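notes on the veg stand set, last touched November

# Porard veg stand

Readme for the shop-corner props. Short version: one produce stand, two trays, one round table, a lot of cabbage. If you're setting it up from scratch read the lot, if you're just restocking skip to Stocking.

## What's in the folder

- `layout/` floor plan, old one and new one. Use new
- `stock/` what goes on which tray
- `labels/` item names, 320 lines, spelling checked once
- `misc/` Deseo order sheets, ignore unless reordering

## Room

Carpet tiles, grey, streaky. Stand goes straight on the carpet. Check it doesn't rock before loading, the floor isn't level by the door. White round table stays near the stand, leave about 70 cm to walk through.

## Stand

Wood and black metal, slotted pattern on the front panel. Came from Skiser flat packed, bolts in a bag, spare bolts in the other bag. Load limit we work to is 9 kg a tray. Don't lean on the front rim.

## Stocking

Top tray: the long green bumpy veg, side by side in a row. Lower tray: napa cabbages, lying on their sides, leafy tips all one way. Stack them or they roll about.

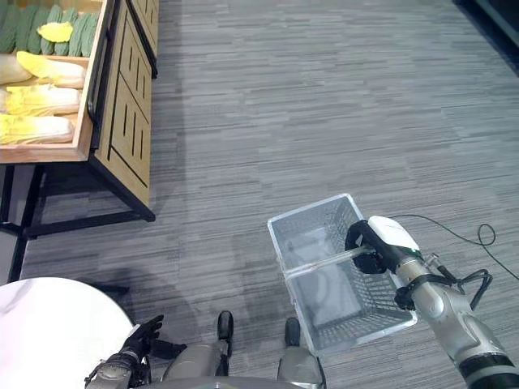
Cabbages get swapped out when the outer leaves go limp. Peel first, bin second, you can usually get another go out of one. Wipe the trays with a dry cloth only, wet ones lift the finish and then teh grain goes fuzzy.

Names in the labels file: use `napa cabbage`, not `chinese leaf`. Both were in there at one point, Tai list still has the old one. Green veg is just `green_long` until somebody settles it.

## Known problems

- old layout has the table on the wrong side
- lines past 100 in labels aren't sorted
- no weights recorded for anything on the top tray
- `stock/` has two files called final, the shorter one is right

## To do

- second crate of onions, if theres room
- price cards, blank ones are fine
- merge the Tai list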